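Tags: Timing & Scoring, Karting, Closed Tickets

Hi Nathalie, thanks so much for your patience over the race weekend! I went through the Bélanger lap file and found kart 78 listed twice, once under its old transponder, so the Skurnaton software dropped six laps from the final. I've merged the two entries - all 157 laps are back now - and the points table should refresh overnight. If it still looks off, just reply and I'll gladly reopen this. 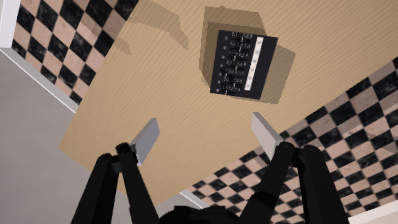 Please clear the old transponder before October practice, too.

Contact Clirer Support | Back to top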